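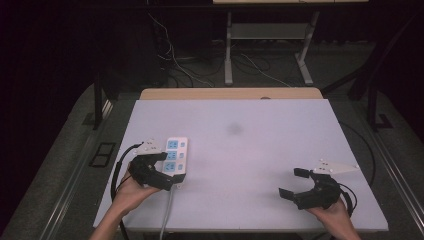
My sister said on the phone that I'd never manage it, that a person who has lived for years with one working socket doesn't suddenly learn to share it out. She was in the bath when she said it, I could hear the taps. Then she told me to buy a decent extension and stop ringing her every time the kettle and the heater had a falling-out.

So I went to Khaemba, the hardware place at the bottom of the hill, and came home with a white one. Three sockets with blue faces and a little blue switch at the side. I was ridiculously pleased with it. I laid it on the table and looked at it the way other people look at a new coat.

You have to understand about the flat. It was on the third floor of Clondari House, number 492 (there were nowhere near that many flats, I think the numbers were handed out by somebody in a mood), and the whole of the big room ran off one socket by the door. The other was painted over. I'd written to Zurex, who managed the building, and they'd written back to say my request was number 921 in the queue and they valued my patience. That was in May.

Until then I'd lived in turns. Lamp or radio. Kettle or heater, never the pair of them. In the evenings I'd boil the water, pull the plug, put the lamp in, and drink my tea next to a radio that couldn't say anything. You get used to it! I'd even got fond of it, a bit. There was a sort of order to the day.

Now I had three, and I had to choose.

The lamp was easy. It went in the top one and I felt the matter was closed. The second I gave to the radio, because I'd missed the voices, even the farming ones. And then I stood there with the last one and four things that wanted it. The heater was out, the leaflet was very firm on heaters. That left the phone, the fan and Olla.

Olla was the slow cooker. It was the name on the lid and it had become her name as well, in the way of things you live alone with. She'd come from my aunt's house with a chip in the rim and a smell of bay leaf that no amount of scrubbing had shifted. I hadn't had her on since I moved in. Eight hours for a stew — eight hours with no lamp, no radio and no kettle, all for some beans. I'd put her on top of the wardrobe and tried not to catch her eye.

I got her down. I washed the dust off and dried her properly, base and all, and set her at the far end of the table where the lead would reach without stretching. Beans, an onion, the end of a sausage, too much paprika. I plugged her in, pressed the little blue switch and waited for something to go bang.

The lamp came on. The radio said something about barley. Olla's light went orange, and after a while the lid began to tick.

I did nothing all afternoon, and it was lovely. I sat in the chair with my feet up on the cold heater and listened to a whole play, start to finish, about a lighthouse and two brothers who weren't speaking. By six the smell had gone under the door and down the stairs. I know that because the woman from downstairs knocked to ask, not quite asking, whether it was me. I gave her a bowl. She stood eating it in the doorway and looked past me at the table.

"You've got three," she said.

"I have."

"We've only the one."

She told me her husband did the ironing in the dark. She said it quite cheerfully, and scraped the bowl, and said the paprika was a bit much.

When she'd gone I rang my sister. I told her about the beans and the barley and the lighthouse, and she said good, fine, and had I read the bit in the leaflet about heaters. I said I had. Then she went quiet and I could hear the taps again.

"What's your phone charging off?" she said.

I looked at it. Four per cent. I looked at the lamp, and the radio, and Olla with her orange light, ticking away.

"I'll have to ring you back," I said, and went to see whether the woman downstairs would like some more.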